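Steering an arm round a kitchen that isn't there

Posted by Cristian Paucar, Dec 25, 2023

I promised to write up the kitchen work before the year ran out, so I'm doing it between lunch and the washing up. Most of what follows is about driving a simulated arm by hand so that the learning side has something to copy. If you came for the results, there aren't many yet.

The program we use for driving is called Jekeck. Marleny Yupanqui wrote most of it and I have been its main user since February. You hold a controller, you move your hand, and the arm in the simulator moves its own hand to match. A trigger closes the fingers. Two buttons start and stop the recording, and a third throws away the last attempt, which is the button I have worn the letters off.

We have 3,714 recordings at the moment. That includes everything, good and bad, from all four of us, and a fair part of it will go when Ruth Bedoya finishes sorting. Her rule is that a recording stays if a person watching it could tell what the driver was trying to do. I argued for something stricter and lost.
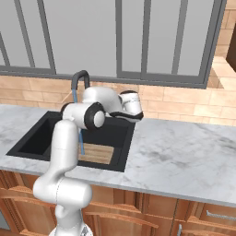
The kitchens come from a set we call Ospina. They are all built from the same parts, shuffled, so one has the sink under a window and the next has it on an island. I was against shuffling at first as it makes driving harder. You get used to one worktop height and then lose it. But when I drove only one kitchen for a fortnight I got very quick and very samey, and the policy trained on it went to pieces as soon as the counter moved. So now I change kitchen every session whether I like it or not.

Sinks are the part I find hardest. The arm has to come over the front edge with the elbow high, and if you let the elbow drop it catches on the rim and the whole thing shudders. On a real arm you would hear that. In the simulator you only see the hand stop following you, and the natural thing is to push further, which makes it worse. What I do now is stop, bring my hand back the way it came, and start the reach again from higher up. I leave those corrections in the recording. Flor Ríos checked a batch with them and a batch without, and the ones with corrections gave a policy that recovered more often after a bump. I wouldn't lean on that too heavily, it was one task and one seed.

The other thing that took me a long time was the views. We record one from beside the robot and one from the hand, and I drove with only the side view for months. It felt natural, like watching somebody else work. Then Flor pointed out that the policy gets most of its fine detail from the hand view, and that I was making decisions using things it could hardly see. A good example is when I look past the arm to judge a gap. The policy has no way to copy that.

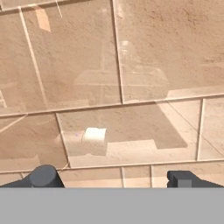 So I switched. For the last stretch of every reach I now look only at the hand view, and I slow down a lot. My average attempt went from under half a minute to around 60 seconds. Mercedes Huaranga, who pays for the machine time, was not pleased, but the rejects fell and she has stopped mentioning it.

Clear things are a nuisance from up close. Glass in the hand view is mostly a few pale edges and whatever is behind it, and depth is very hard to judge. I tend to move the hand a little from side to side before going in, to see which lines shift and which stay put. Whether the policy learns anything from my wobbling I don't know. Marleny thinks it just learns to wobble. I have 116 attempts tagged with a note saying so, and she can have the argument with them in the new year.

A smaller point, for anyone setting up something similar: record the pauses. I used to cut the still frames at the start, and the trained arm would set off the instant it was switched on, often in the wrong direction. Leaving in a short wait, with the fingers open, calmed it down. 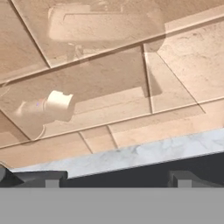 What I am changing next

Firken, the smoothing filter, is coming off by default. It takes the shake out of my hand and I like driving with it, but it adds a delay, and the delay gets recorded along with everything else. Ruth drives without it already and her fine movements are better than mine.

I also want a proper way of marking the point where an attempt went wrong. At present you keep it or you bin it. Marleny has a half-working version where you tap a button and carry on, and the tap is saved with the time. I'll try it on the sink tasks first and put up some notes when I've done enough of them to have an opinion.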